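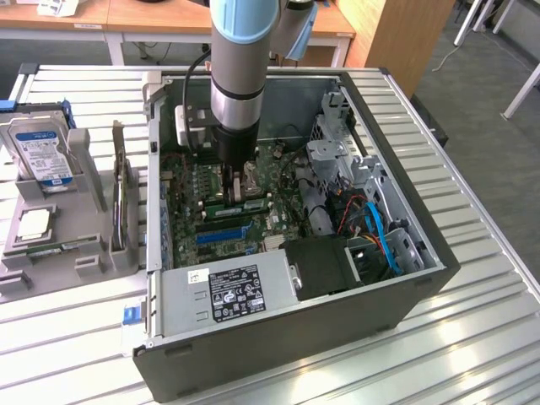

Desktop tower with the side panel off, parts tray to the left

About us

Prusby Computer Reuse takes in desktop computers and workstations that offices, colleges and surgeries have finished with. We take them apart, test what comes out, and either build the parts back into working machines or sell them on as spares. Anything that fails goes for metal and plastics recovery.

The business was started by Vaughan McPhee, who had spent a long time repairing office machines in Clestley and was tired of seeing whole towers scrapped over one bad power supply. Mitiku Ambaye joined him as a partner and now runs the parts side. We have two workshops, one at Rivholm for strip-down and one in Clestley for testing, building and the trade counter.

What happens to your computers

Every tower is given a job number when it comes through the door. Drives are dealt with first. Each one is taken out and listed by serial number, then wiped, or shredded if you have asked for that or if the wipe fails. You get the list back with your paperwork. We do not sell a drive that has not passed.

After that the case is laid on its side and the rest comes out: memory, processor, cards, power supply, fans. Small parts go into moulded trays so that they stay with their job number until they have been checked. Memory is tested overnight. Power supplies are tested under load, and we are fairly strict with them – a supply that only just passes is not worth putting in somebody's machine.

Last year we took in 2419 machines. The largest single collection was 152 towers from the Ochoa building in Clestley, which took two days to load because the lift was out.

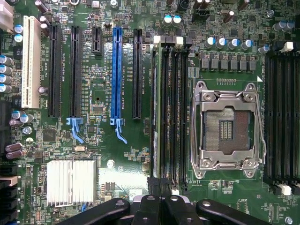
Rivholm, April

Motherboards are the part we are asked about most, and the part that needs the most care. A workstation board like this one, with a row of expansion slots, memory slots on both sides of the processor socket and a metal frame round the socket itself, can be useful for a good many years after its first owner has moved on. The pins in an open socket are easily bent. Once the processor is out, ours get a plastic cover before the board leaves the bench, and boards are stored flat in anti-static bags.

We also look at the capacitors for bulging or leaking and at the slot latches for damage. A board with a snapped latch may still be sold, but it is marked as such and priced lower.

Who buys from us

Repair shops, mostly, and firms that run older equipment they cannot easily replace. We also supply rebuilt desktops to schools and clubs. All rebuilt machines come with a 12-month warranty, parts with 90 days.

Collections and visits

We collect free within the county for ten machines or more. Smaller lots can be dropped off at Rivholm on weekday mornings – please ring first so someone can open the loading door. Monitors are accepted with a tower but not on their own. We do not take printers.

For parts enquiries ask for Mitiku at the trade counter. For collections and data paperwork, ask for Vaughan.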